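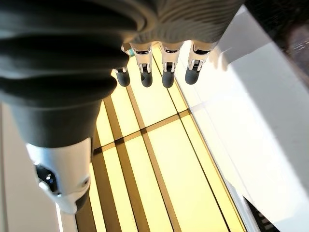

Fig. 1. Ribbed rubber on the back of a robotic hand.

Filed under: Student Projects / Home & Daily Living

Stuck Lids and Sore Hands: A Report on Opening Jars at Home
Thodoris Katsaros and Kofi Frimpong
27 August 2023

Our project began in Kofi's grandmother's kitchen, with a jar of pickled peppers that had been sitting in the refrigerator door since the winter. She had bought it, tried it, tapped it on the counter, run it under the hot faucet, and then put it away until one of the grandchildren came by. When we asked whether there were others like it she laughed and opened a cupboard, and by the end of the afternoon we had opened a jar of honey, two of jam and something with beets in it. She sent us home with most of the beets.

We were supposed to be choosing a topic for our design and society course, and up to then we had been thinking about bus shelters. The jars won. We wanted to know how people in our part of Skimden manage with lids they find hard to open, what they have tried, and whether a simple homemade helper could make the job easier.

What we asked

We wrote a questionnaire with 6 questions and handed out 185 copies in April, mostly through the library, the Antoniadis pharmacy and the senior lunch at the Jisis community hall. We got 124 back, which pleased us very much, because our teacher had warned us that people don't return paper forms. Many of the forms came with extra notes written up the margins, and a few people drew pictures of their favorite gadgets. One gentleman stapled a rubber band to his.

We did not ask for names or medical details. We did ask for age group, which hand people use, what kind of jar gives them the most trouble, and what they do when the lid won't move. The last question was an open one – "Is there anything you have stopped buying?" – and it turned out to be the one we talked about most.

What people told us

Pickles and jam came up again and again, and so did pasta sauce. The wide lids were a bigger nuisance than we had expected. Both of us had assumed that a large lid would be easier since there is more of it to hold, but for someone with a small hand or stiff knuckles it means spreading the fingers as far as they go and then twisting from there, and several people wrote that this is the exact movement that hurts.

The most common tricks were hot water, a dish towel, a spoon handle slipped under the rim to let the air in, and asking a neighbor. People were loyal to their tricks! We met a married couple at the hall who disagreed so strongly about hot water that we let them fill in separate forms, even though we had planned on one for each household.

As for things people had given up buying, we found this part a little sad. Olives, certain brands of mustard, big jars of anything. One woman wrote that she misses marmalade, but the kind she likes only comes in glass with a tight metal lid, and she lives alone on the third floor.

Making a helper
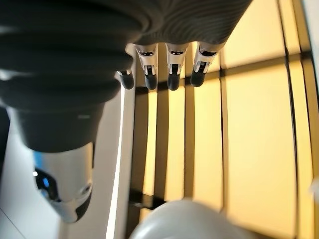

A dish towel works because it keeps the skin from sliding, but it bunches up, and then half of the effort goes into squeezing the bunch. We wanted something thinner that would stay flat, so we bought a sheet of soft rubber from the Gririk hardware store and cut it into rounds the size of a saucer. The first rounds were smooth, and they did all right on a clean lid and badly on one with a bit of oil on it. Thodoris then suggested giving the surface a pattern. The gray palm in the picture has fine, wavy grooves running side by side, very much like a fingerprint, and we liked that better than the straight lines we had sketched. Ours came out a good deal coarser, as we were pressing them in with a warm wire and neither of us has a steady hand.

We made 5 grooved rounds and took them back to the senior lunch. Everyone who wanted to could try a smooth one, a grooved one and an ordinary towel on the same type of jar. We asked which they would rather keep at home. Most picked the grooved round, although a few preferred the towel, and one lady said the rubber smelled like her old galoshes (it did).

What we would change

A flat round does nothing for a person who can't spread the hand wide enough, and that was the complaint we had heard most about big lids. With more time we would have tried adding a long handle, so that the arm does the turning. We should also have tested left-handed people separately. And our jars were all new ones from the same shelf, while the real trouble at home often comes from a jar that has already been opened, with sugar dried into the threads.

We would like to thank everyone at the lunch for their patience and for the cake. The five rounds are in the kitchen drawer at the hall, next to the can opener, and anyone is welcome to use them.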